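One Wet Night in April
Photographing the salamanders of Rutherford Woods
September 2, 2024

The rain started a little after supper, and by eight I was sitting in the car at the Rutherford Woods gate with the window down, listening. Wood frogs were already going in the hollow behind the old sheep wall. If you've never heard them, think of a flock of ducks having an argument under a blanket. I had my boots on before I'd finished my coffee.

Wildlife photographers love to talk about the big trips, the bears and the puffins and the whales. I've been on a few of those and would go again tomorrow. But the night I look forward to most each year takes place in a soggy 340-acre woodlot outside Clendeo, a short drive from my kitchen, and the animals are about as long as my hand.

Spotted salamanders spend nearly all their lives underground. They sit in mole tunnels and under rotting logs, eating worms and keeping out of everyone's way. Then comes a rainy night in early spring, with the ground thawed and the air in the mid-forties, and they climb out and walk to the pool where they hatched. Dozens of them! Glossy black, with two crooked rows of yellow spots and a face that seems permanently pleased about something.

The pool at Rutherford sits at 752 feet, high enough that it holds its ice a week longer than the ponds in town. I've been fooled by that more than once. One year I drove up three nights running and photographed mostly fog. This spring I waited until I found open water around the whole rim, and then I waited for rain.

My 600 stays home for this. It's a wonderful lens and it's no help at all when your subject is crossing your shoe. I carry one body, a macro lens and a wide angle that focuses very close, and I use the wide far more than I ever expected to. With the front element a few inches from the leaves you get the salamander large in the foreground and the trees climbing up behind it, and suddenly a small animal is on a great big journey. Those are the pictures that make people stop and ask me where on earth I went.

Light is the hard part. I use a Prudico headlamp on its red setting for walking and a small flash with a diffuser for the pictures, turned down as far as I can stand. A burst of light every now and then doesn't seem to bother them much, but I keep it to a few frames for each animal and then switch off and let it get on with things. They have somewhere to be.

The other rule is to watch your feet. I walk the way you'd cross a room full of sleeping puppies: one step, look, another step. Once I find a spot with some traffic I lie down and stay there, for an hour if I can take the cold. Brustex makes the chest waders I wear, and I wear them on dry land too, flat on my stomach in the leaf mush. I look ridiculous and I'm perfectly warm down to about the elbows. 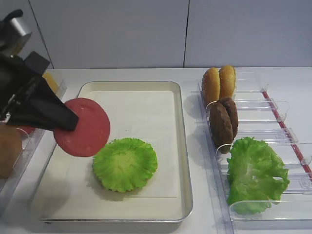 Staying put changed everything about my pictures. When I used to wander, I came home with backs and tails, salamanders seen from above by a giant. Lying still, I get faces. I get one hauling itself over an oak twig with its front toes spread, or pausing under a fern with a raindrop sitting between its eyes. This April a big female walked straight up to the lens hood, leaned on it, thought it over and went around. I missed focus on every frame and I don't care a bit.

Down in the water the males had gathered already, nudging and circling in a slow knot along the bottom. I tried shooting straight down through the surface and got rain rings in nearly everything. A few of those turned out to be my favorites – yellow spots bending and breaking up in the ripples, hardly a salamander at all until you look twice.

I came home at three in the morning with 2667 frames for the season, most of them from that one night, and the long business of sorting began. I've kept nineteen. My card case was full of pine needles and my knees took two days to forgive me.

If you want to try it, start by asking who owns the land, and get a yes before it gets dark. Scrub your boots before you go and again after, so you don't carry anything from one pool to the next. Don't pick the animals up or move them onto a prettier leaf. And if your road crosses their path, park early and walk the rest of the way in.

The egg masses show up within days, pale clumps the size of a fist fastened to sunken branches. I went back for those in daylight with a polarizing filter and a sandwich, and stayed until the peepers started.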